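# Sorting out the shared table in the Trindmont room

Report by Prys Bellis and Abdelilah Ragab
June 9, 2026

## 1. What we set out to do

The Trindmont room is used by several student groups. It has desks, a few office chairs and one pale table that everybody ends up using because it is near the power. When we started in February the table collected whatever people were carrying when they came in: cards, plugs, pens, drink cups, sticky notes, tape. Before anyone could work they had to push it all to one end, and small things went missing.

Our project was to give the small things a fixed place on the table and to fix up the floor area next to it. We had a few limits:

- no drilling or gluing to the furniture
- cheap materials we could get from the recycling area
- nothing so large that it takes over the table
- everything has to be easy to take away again at the end of the year

We also looked at drinks. The amber-coloured plastic cups are light and get put down anywhere, so we wanted to know if they should have a place in the organiser too.
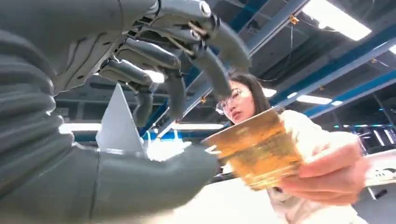 ## 2. The table

The table top is 1405 mm wide. The surface is plain and a bit scuffed, and the front edge has a slight chip, so people with loose sleeves tend to sit further back. We left the edge alone as repairs to furniture were outside our limits.

We first drew the table on grid paper and marked where people put things down over several visits. Most small items landed near the back edge or in the middle. The front was kept clear for arms and laptops. We had planned to put the organiser on the far left, but the drawing showed this would block the way to the next desk, so we moved it toward the middle.

## 3. Building the organiser

The organiser is an open cardboard box with thin cardboard partitions. It is 336 mm long. The outside is yellow so that it stands out against the table, and the dividers inside were left as plain brown corrugated cardboard. There is one long section at the rear and smaller sections at the front.

We made two versions. In the first one all the sections were the same size. Pens would not lie flat in it and the cards slid under each other, so we pulled out the rear dividers and kept the long space. The second version is the one on the table now.
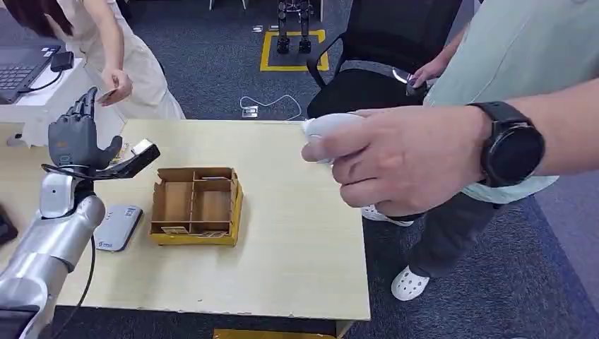
The dividers slot into each other with a cut halfway down each piece. Abdelilah did the cutting with a steel ruler and a craft knife. The cuts need to be slightly wider than the cardboard is thick, otherwise the board buckles when you push it together. We lost one divider this way and had to recut it.

We did not put a lid on. We asked other students if they would use one and most said they would leave it off, and then the lid would be one more thing on the table.

## 4. Deciding what goes where

Our first plan had printed labels on every section. In practice people dropped things in the closest section and did not read the labels. We changed to a looser plan:

| Section | Meant for |
|---|---|
| Long rear section | pens, rulers, flat items |
| Front sections | cards, tags, clips |
| Not in the box | cups, plugs, anything with a cable |

Cups were left out in the end. A cup with some drink still in it could soak the cardboard, and the front sections are too shallow to hold one steady.

Power was the other thing. The white power strip lives toward the back of the table on the right, away from the organiser, so that cables do not have to cross the box. Prys wanted it on the floor, but then people have to crawl under the table to reach it.
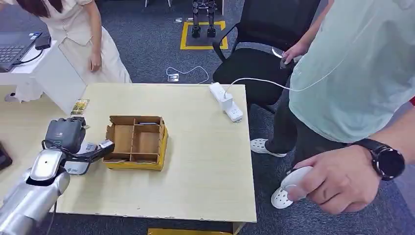 We checked the box again after it had been in use for a while. The rear section was being used more or less as planned. The front sections were mixed up, with cards and clips together, but things were at least in the box. Some people still put cards straight down on the table near the back edge. We think a shallow tray there might work better than trying to change the habit.

## 5. The floor beside the table

The floor is dark grey carpet, and small dark things dropped on it are hard to find. That was one of the reasons for sorting the table first.

There is yellow tape on the carpet with a right-angled corner in it. It is scuffed and has gone lighter in patches. We used the corner as our reference point for measuring the floor and ran the tape measure 3000 mm out from it in both directions. The light wooden panel was included in the plan as well, since it takes up floor space beside the tape and people need to walk around it.

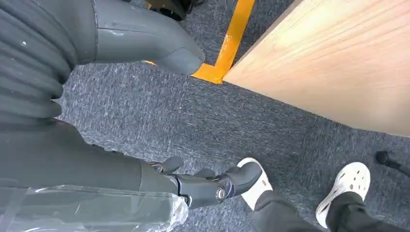

## 6. Problems we had

- The cardboard came from different boxes and was not all the same thickness, so some dividers are tight and some are loose.
- The first coat of yellow took a long time to dry and we stacked things on it too early.
- Our grid drawing did not include the chairs. With a chair pushed in behind the table it is harder to reach the power strip than we expected.
- We only asked people who were in the room when we were. Students who come in the evening were missed.

## 7. What we would change

We would make the box from thin plywood if we had workshop time, using the same layout. The front sections could be slightly deeper. We would also add the tray for cards at the back edge, and fresh tape on the floor.

The drawings and the cutting template are in the shared folder under "Skavetti", which was our working name for the box. The template prints on two sheets that have to be joined along the dotted line. Print it at full size, or the slots will come out too narrow.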